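The red shirts, and how I finally learned to fold

23/10/2026

I have been putting off the red pile for ages and today was the day! If you've read this blog for a while you'll know that our whole family ends up in red from July on, thanks to the Lameo summer league (go Renedow!), and that I am the one who ends up with the laundry. Shirts with trim, plain shirts, shirts that belong to cousins. They all look the same coming out of the basket and they all want to be folded differently.

My old method was to fold everything against my chest while watching TV, and then wonder why the stack leaned over. Then Nkechi Bako came to stay for 4 nights and showed me how she does it, and I'm a total convert. She lays every shirt out on something padded and flat, front side down, and she smooths it with the side of her hand before she folds anything. That's it! The smoothing is the part I always skipped. A soft gray surface is perfect for this, by the way, because red shows up so well against it and the fabric grips a little, so the sleeves stay where you put them (my shiny dining table is hopeless, everything slides).

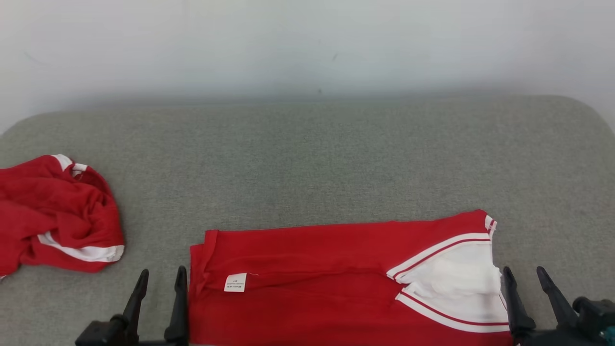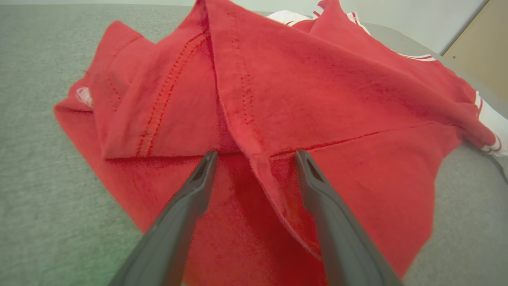
Red on gray: striped trim and a care label in the first, a close look at the hem stitching in the second.

The V-necks are my favorites to do. I line up the two sides of the collar first and let the rest follow, and if the trim matches up then the body nearly always does too. Plain tees I fold in from the side seams, then up from the hem, and I try to get the double stitching to sit straight across. Sometimes it takes me a second go. I don't mind, it's such a satisfying bit of fabric to push around.

One thing I still can't decide on is whether to stand them up in the drawer or stack them. Nkechi stands hers up in a row like files, and I love how that looks, but my drawer is deep and they slump by the end of the week. I might try one of those Nirkix dividers if I can find the right width. If you've got a deep drawer and a system that works, please leave me a comment, I read all of them!

Next up is the sock bag. I've got 50 minutes before dinner and a fresh pot of coffee, so I'm going in.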